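3.2 Surface pattern and perceived room size

Wallpaper with a small repeat is often recommended for narrow rooms, yet the evidence for it is thin. Pētersons and Juška compared plain and patterned papers in a furnished test room in Lakitz and found that repeat length affected width estimates only when the background was pale. We extended their procedure to 32 papers from the Flerix range, sorted by repeat length, ground color and contrast. Each paper was rated by 20 adults, who judged width and depth separately.
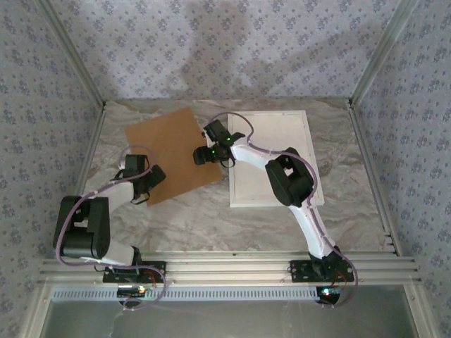 Repeat length was measured from the center of one motif to the center of the next along the vertical. Papers with a directional print were rated a second time after being hung upside down, and the two scores were averaged. The low-contrast group consists of small florals on a pale ground, of the kind on the three walls in Figure 2, where the ground is blue-gray. Marbled surfaces, such as the gray-and-white tabletop in the same figure, have no fixed repeat and were left out of the analysis.

Figure 2. Small floral repeat on a pale blue-gray ground.

Width estimates rose slightly with shorter repeats in the low-contrast group. No such trend appeared for dark grounds. Depth estimates did not differ between groups, and the order of presentation had no effect on either measure.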